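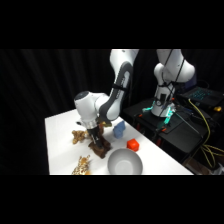

A parallel gripper lowered onto a brown plush toy on a table of mixed test objects. A second arm stands folded at right.

Plonddale comparison

The Plonddale comparison is a bench procedure for ranking robot grippers by how well they pick up soft, irregular objects. It was drawn up by Imelda Gatchalian and Eamon Ó Conaill at the Proltby workshop in Duston and is mostly cited in arguments over whether plain two-finger grippers are good enough for household sorting. The evidence for either side is thin.

Procedure

Each gripper makes 88 attempts on a table holding plush toys and a few simpler shapes, such as a cube and a bowl. An attempt counts as a success if the object stays off the table for five seconds. Fur is the main difficulty. Fingers can close on a tuft of pile and miss the body of the toy, and the rules score such a lift the same as a firm hold. Lilibeth Samonte objected to this in a written comment on the first draft, and the rule was kept.

Results

The original report put a black parallel gripper ahead of the Saber, a three-finger design, by 11 successful lifts. The authors called the gap "clear." Each gripper was run on one arm, by one operator, in a single March session, and the Saber was fitted with pads its maker had already replaced. The report does not say how the toys were put back between attempts, so an easy starting pose may have come up more often for one gripper than for the other.

Criticism

Edgardo Bautista repeated the procedure with 14 operators and found that the choice of operator moved the score more than the choice of gripper did. Princess Javier has argued that the test measures camera placement as much as grip, given that a badly aimed approach fails whatever the fingers are made of. Gatchalian replied that aiming is part of the job. No version of the procedure records grip force, and claims that one gripper is "gentler" than another on the basis of its scores are unsupported.

See also: Parallel gripper; Grasp planning; Repeatability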